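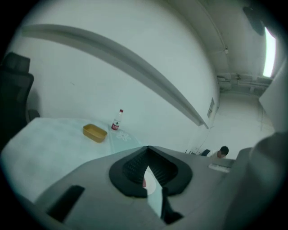

# Chapter 3: Household Surfaces and Their Care

## Learning Objectives

After completing this chapter, students should be able to:

- distinguish between cleaning, sanitizing, and disinfecting;
- identify the main classes of surface found in the home and the care each requires;
- explain the effect of contact time on the performance of a cleaning product;
- prepare a simple written care schedule for a household of any size.

## 3.1 Introduction

The surfaces of a home are touched, leaned on, spilled on, and wiped many times in the course of an ordinary day. Their condition affects the health of the people who live there, the life of the furniture, and the amount of labor needed to keep a household in order. Students often come to this subject with habits learned from a parent or grandparent. Many of these habits are sound. Others were suited to materials that are no longer common, and they may cause damage when applied to modern finishes.

Chapter 2 dealt with the planning of rooms and the movement of people through them. The present chapter turns to the materials themselves. It begins with terms that are used loosely in everyday speech and must be used with care in professional work.

**Cleaning** is the physical removal of soil, grease, and food residue from a surface. **Sanitizing** lowers the number of bacteria to a level considered safe. **Disinfecting** destroys most of the bacteria and viruses named on the product label. A surface that has not first been cleaned cannot be reliably sanitized or disinfected. Soil shields the organisms beneath it and can weaken the active ingredient of the product.

## 3.2 Hard and Soft Surfaces

For the purposes of this course, household surfaces are divided into two broad groups. Hard surfaces include glass, glazed tile, metal, sealed stone, and finished wood. Soft surfaces include carpet, upholstery, and curtains. A third group, sometimes called semi-porous, takes in unsealed stone, raw wood, and grout. It is treated separately in Chapter 12.

Glass is among the easiest of the hard surfaces to maintain. It does not absorb liquids, and it resists most mild detergents and acids. Its chief weakness is scratching. Grit trapped in a cloth or sponge can leave fine marks that cannot be removed without polishing, and loose crumbs or sand should be lifted away before any pressure is applied. Glass also shows streaks readily, most often when too much product has been used or when the cloth is already damp.
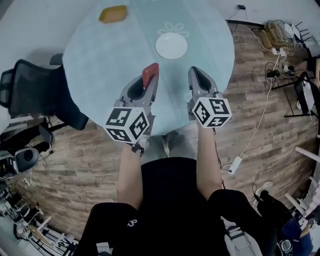
Finished wood calls for a different approach. The finish, whether oil, wax, or varnish, is the surface that is being cleaned, and the wood beneath it should stay dry. A well-wrung cloth is sufficient for daily care. Standing water will cloud a waxed finish and may lift a varnished one at the joints.

Metal surfaces vary widely. Stainless steel should be wiped in the direction of the grain. Copper and brass tarnish in air, and the household must decide whether to polish them or to accept the change in color — either choice is acceptable, provided that it is applied consistently.

## 3.3 Contact Time

Contact time is the period during which a product must remain wet on a surface in order to work as its label states. It is the instruction most often ignored. A disinfectant that is sprayed and wiped away at once has been used as a cleaner only.

> **Case Study: The Durnumthorpe Guest House**
>
> Róisín Gilmartin, manager of a guest house in Durnumthorpe, asked her housekeeping supervisor, Senan Foley, to review the daily cleaning routine in August. Foley found that staff were spraying the bathroom counters and drying them immediately, although the product label called for a contact time of 3 minutes. He changed the order of work. Counters were cleaned and sprayed first, the beds were made while the product stood, and the counters were dried last. No time was added to the schedule for each room.
>
> *For discussion:* What other tasks could be arranged in this way? Which tasks should not be left until last?

## 3.4 Key Terms

**Abrasive:** a product or tool that removes soil by friction.

**Dilution:** the mixing of a concentrate with water in a stated proportion.

**Residue:** material left on a surface after cleaning, including the cleaning product itself.

**Solvent:** a liquid that dissolves another substance. Water is the most common household solvent.

Students should review these terms before proceeding to Section 3.5, which covers the reading of product labels and the safe storage of concentrates. A measuring jug marked to 1000 milliliters will be required for the practical exercise on dilution.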